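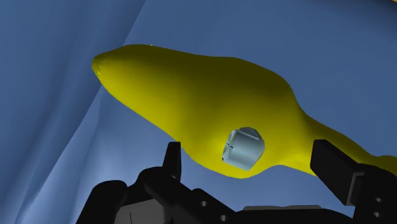

Abbildung 3: Simulierte Greifszene, wie sie am Besuchstag in Kollside auf dem Vorführbildschirm lief.

4.2 Beobachtungen während des Besuchstags

Der Besuchstag im November war für uns eine willkommene Gelegenheit, die Simulationsumgebung einmal Menschen zu zeigen, die sonst wenig mit Greifplanung zu tun haben, und wir haben uns über das rege Interesse sehr gefreut. Im Laufe des Tages kamen 520 Gäste nach Kollside, darunter mehrere Schulklassen und eine Gruppe von Kolleginnen und Kollegen der Firma Dorkov, mit denen wir schon länger im Austausch stehen. Besonders lange blieben viele vor der Szene aus Abbildung 3 stehen, in der sich der schwarze Greifer mit weit gespreizten Fingern am unteren Rand eines großen gelben Körpers befindet. An dessen unregelmäßigem Umriss ließ sich gut erklären, warum wir für solche Formen keine festen Greifpunkte vorgeben - die Kontur wölbt sich, fällt ab und verjüngt sich zum Hals hin, und jede Stelle verlangt eine andere Öffnungsweite. Auch der faltige blaue Untergrund kam zur Sprache, denn eine ältere Besucherin wollte wissen, ob der Rechner die Falten überhaupt beachte.

Für die Vorführung hatten wir aus dem Datensatz Sukine, der insgesamt 2294 Szenen umfasst, eine Auswahl von 400 Szenen zusammengestellt. Boris Delić begleitete die Stationen und notierte die Fragen des Publikums, die wir später nach dem Schema von Hodžić geordnet haben. Erfreulich oft ging es dabei um die Finger selbst, um ihre Breite und ihre Stellung zueinander, und deutlich seltener um die Rechenzeit, auf die wir uns eigentlich vorbereitet hatten. Einige Anregungen - vor allem der Wunsch, die geplante Bewegung vorab als Linie einzublenden - haben wir gern aufgenommen. Die entsprechend erweiterte Darstellung liegt auch den Versuchen in Abschnitt 4.3 zugrunde.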